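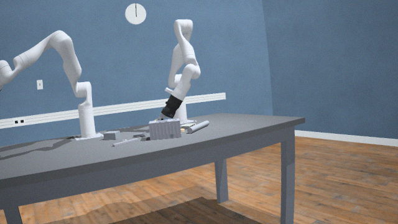
Two-arm bench in simulation, parts laid out on the table.

Pesden has issued its bench practice note for two-arm assembly cells, dated 11/27/21. It applies to simulated and physical benches alike. Section 3 covers shared tables. (1/4)

Base plates must be fixed before any part is set down. Each arm is signed off separately. Speed during sign-off is limited to up to 60 mm per second. (2/4)
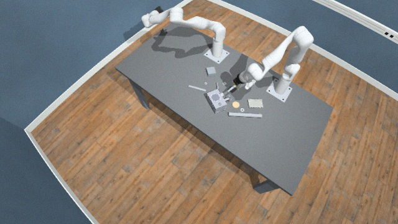

The same bench from higher up, near half of the table clear.

Enquiries on sign-off go to Mircea Rusu at Ekilora, quoting reference 729. (3/4)
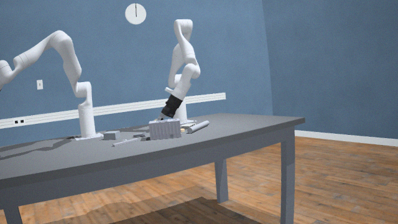

Approach height is the rule most often queried by members. It is to be recorded for every part before contact is allowed. With the gripper tip just above the ribbed block, as it is at this bench, the entry reads "hover" and the block is named. Comments on the wording are welcome until the end of February. (4/4)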